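How to Brief a Web Designer Without Paying for Things You Don't Need

Most small business owners start a website project by looking at other websites. They collect six they like, send the links to a designer, and ask for something along those lines. Then the quote arrives and it covers a blog, a newsletter popup, a chat window and a "brand discovery workshop." I have read a lot of these quotes. I don't believe half of what is in them.

Step 1. Write down what the site has to do

One page, before you call anybody. Who comes to the site, what do they want, and what should they do next? A bookkeeping office in Bristville might write: "People want to know if we handle payroll, what it costs to get started, and how to book a call." If a proposed feature doesn't help with a line on that page, ask the designer to explain it in plain words. "Engagement" isn't an explanation.

Step 2. Say your budget out loud

You'll hear that naming a number makes designers quote right up to it. Some do. But if you have $4000 and stay quiet, you may spend three weeks waiting for a proposal you can't use. Give the number, and ask what would be left out if it were half that. The answer to the second question tells you more than the proposal will.

Step 3. Split the logo from the site

Agencies like to bundle these. Ask for separate prices. At Charbonneau, a two-chair hair salon, the bundle was hiding $2000 for a logo refresh that the owner hadn't asked for. She kept the old logo, and I doubt a single customer has minded.

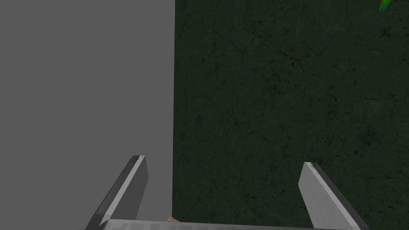

Sheldon Desjardins disagrees with me on this one. He says a new site built around a tired logo looks like a fresh coat of paint on a bad door, and that you end up redoing the header, the colors and the business cards a year later anyway. "Do it once, and make them show you the logo in one color at the size of a postage stamp before you pay."

The postage stamp test is a good one and I've stolen it. I still want the two prices on separate lines.

Step 4. Write your own text first

Designers will offer to fill the pages with placeholder copy and "refine it later." Later is when you're tired and sign off on anything. Draft the home page yourself in 1000 words, then cut it hard. It doesn't have to be pretty. The layout should fit what you have to say.

Step 5. Limit the revisions, on paper

"Unlimited revisions" sounds generous. Read the clause. The one Skullham sent me ended after 10 business days, whether or not anyone had answered my emails. Ask for two rounds, with dates, and a price for a third.

Step 6. Check who owns what

Get the domain registered in your name. Get the logo as a vector file. Ask for the login to the hosting account and try it while the designer is still on the phone. If the site runs on a house system such as Windum, ask how you'd move it somewhere else. A long pause counts as an answer.

Then sign, pay the deposit, and put the first review date on your calendar.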